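Equipment Planning Gallery: Two-Arm Workstations
Garkau Technical Center, Office of Facilities and Equipment
Posted 3/7/19

This gallery accompanies the equipment request for the Codora workcell program. It is intended for department heads and budget staff who will review the request and who may not have visited the workstations. The request covers 13 arms, to be purchased in two stages and installed on existing tables where possible. Eight of the arms fall in the first stage. Figures are given in the full request, which may be obtained from the Office in Room 163.

Reviewers are asked to note that arms, grippers, wrist cameras and cabling are budgeted on separate lines. In earlier years these were entered as a single item, and replacement parts had to be charged to general supplies. The new layout follows the purchasing form adopted in February.

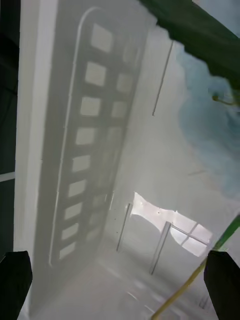 View between the gripper fingers, with window light falling across a pale surface.

Lighting has been added to the plan as its own line. The Marari room receives strong daylight for part of the year, and the Office proposes to fit shades before the first arms are installed – the cost is small compared with that of a single gripper. Quotations for shades and for fixed overhead lamps have been requested from Khondokar, our present supplier of room fittings. Departments that expect to run their stations in the evening should state this on the form, as it affects the number of lamps ordered.
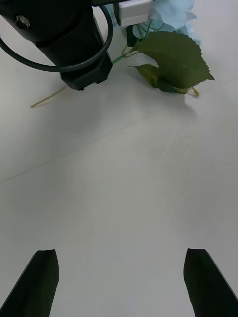
Cable and mounting hardware make up a modest part of the request, but they are the lines most often left out of department estimates. Each station should be budgeted with one spare cable set per arm and a supply of fasteners. Routing also needs to be settled before tables are ordered. Where a cable hangs in an open loop beside the arm, as the thin black one does at this station, the planner should allow clear table space for it in addition to the reach of the arm. Practice items, such as the artificial flower with its pale blue petals and serrated leaf, are charged to the consumables line and do not require a quotation.

Tables with white tops will be kept in service. The request sets aside funds to resurface them in the second stage, and departments may defer this work if the tops remain usable.

Comments on the request should be sent to the Office in writing and should cite form 91. Departments sharing a station – including those that share only the table – should submit one combined response.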